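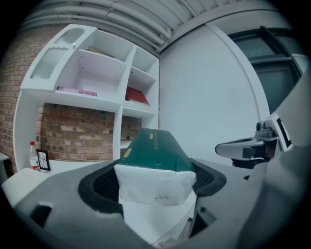 Open shelving in the shared rooms at Hepburn is to be put in order at the close of each February session. Staff should begin at the top compartment and work down, so that dust does not settle on shelves already wiped. Where books are few, as on the white wall-mounted unit against the brown brick, each may keep a compartment to itself, laid flat or leaning according to the height available. Volumes with gilt spines are to be handled by the sides and never pulled from the head.

Procedure

1. Remove the contents of one compartment at a time and place them on the counter.

2. Wipe the shelf with a dry cloth, then with a cloth dampened in water. Allow 10 minutes for drying.

3. Clean ribbed door panels along the direction of the ribs. Small knobs should be checked and tightened by hand.

4. Return the books. Colour order is not required.

Bottles and framed pictures remain on the counter and are not to be stored above books. Packets of tissues and paper goods are replenished by Blandine Caron, to whom shortages should be reported before 4 pm.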